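Category: How Things Work > Around the Building
Last updated: Mon 7 June

What Is on an Office Floor?

Most people walk across an office floor without looking down. There is a lot going on at floor level, and much of it was planned before the first desk arrived. This page is about carpet, chair wheels, floor tape and the little metal covers that hide the sockets.

Start with the carpet. Office carpet is usually short and tight. Each loop of yarn is only a few millimeters tall, so feet and wheels don't sink in. Many offices pick a color with specks in it. Crumbs and bits of grit show up much less on a speckled carpet than on a plain one.

A lot of office carpet is laid in squares called carpet tiles. If someone spills paint, one square can be lifted and a new one put down. When the Varnham library office was done over in April, the floor took 284 tiles. Derek Pearce, who laid them, kept 27 spare ones in a closet.

Next, the chairs. A rolling chair has a base with legs that spread out like a star. At the end of each leg is a small wheel called a caster. A caster can roll, and it can also swivel, so the chair can go in any direction. Most office chairs have five legs. With only four, a chair tips over more easily when you lean.
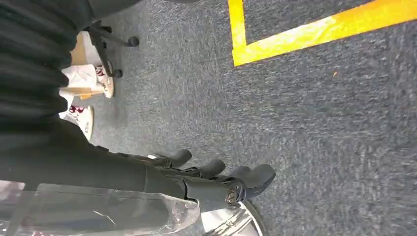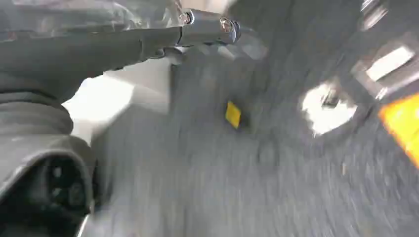
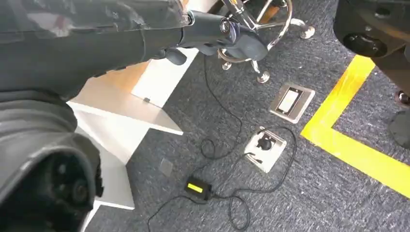 Carpeted floor. In the last picture, look for the chair casters, the yellow tape and the metal floor panel.

Floor tape is a strong, sticky tape in a bright color. It marks out a space. A rectangle of tape might mean "park the cart here" or "keep this part clear." Yellow is used a lot, as it is easy to see against gray or blue.

Now the metal covers. In a big room, some desks are a long way from the walls. Long cords would trip people. Instead, wires can run under the floor and come up in a floor box. A floor box is a small metal box with a lid, set level with the carpet. Open the lid and there may be a place to plug in a lamp or a computer. Never put your fingers or any object into one, and keep drinks away from it.

Try this: ask a grown-up if you can look at the floor in an office or at school. Draw a map of it from above. Use a star for each rolling chair, a thick line for tape and a small box for each floor cover.

Words to know
Caster: a small wheel that rolls and swivels.
Carpet tile: a square piece of carpet.
Floor box: a box in the floor that holds sockets.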